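Kitchen robots still not ready to do your chores, Stiver test says

Can a machine clean up your kitchen yet? Sort of. Sometimes. Don't sell the sponge.

Home automation outfit Stiver put out results from its latest round of chore trials, run in simulation with software from Anuvton. 1,000 attempts at 16 different jobs. Wiping a counter, putting away groceries, opening a cabinet, that kind of thing. The easy stuff went OK. Picking up one item off a bare surface, in good light, worked 90 percent of the time.

Then the counter fills up and it all gets slower. Corners are a problem. So are cabinet sides, edges, anything the fingers can bump on the way in.

"People watch one good clip and think it's done," said Satish Kotian, who runs the trials. "Getting the fingers to the right spot is most of the work. We lose more runs there then anywhere else."
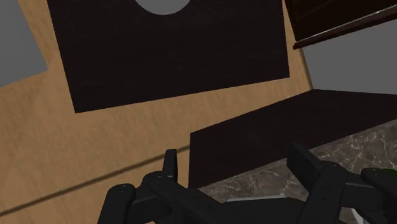 Clutter is the hard part

The team uses a virtual kitchen with an island, a marble countertop and a pile of everyday stuff on it. Spray bottle, red bell pepper, cabbage, a spoon, a kettle, a wine bottle. Arm stands off to the side on a dark cabinet. Produce and glass on one counter, hard and soft, tall and flat. A person sorts that out in a couple of minutes and doesn't think about it.

For the arm it's a lot of small decisions. Which item first, what to grab it by, what's behind it. Flat things like spoons are the worst, Kotian said. Tall bottles get knocked. Cabbage, he said, "is weirdly fine."

Cleaning is further off than tidying. Squeezing a trigger sprayer and then wiping takes two skills in a row, and the software tends to lose track in between. Stiver did not give a sucess rate for that one.
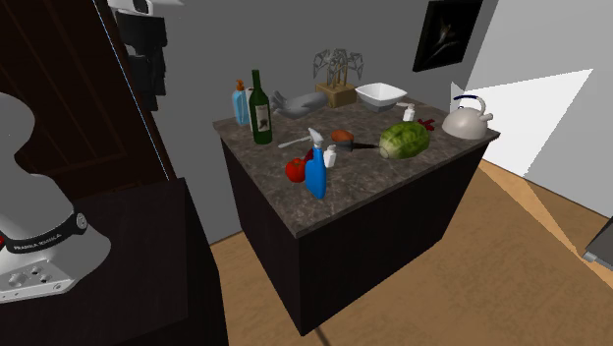 SOLBERG, 20 December 2024

Shop floors may get there first. Clenside, which cleans stores and small warehouses, has been following the trials since September and wants shelf restocking added to the list. Same boxes, same shelves, every night. No date set for a real-world test.

Stiver says another 1,000 runs are planned, this time with items moved between attempts. Price for a home version? Kotian wouldn't guess. Asked who does the dishes at his place, he said he does.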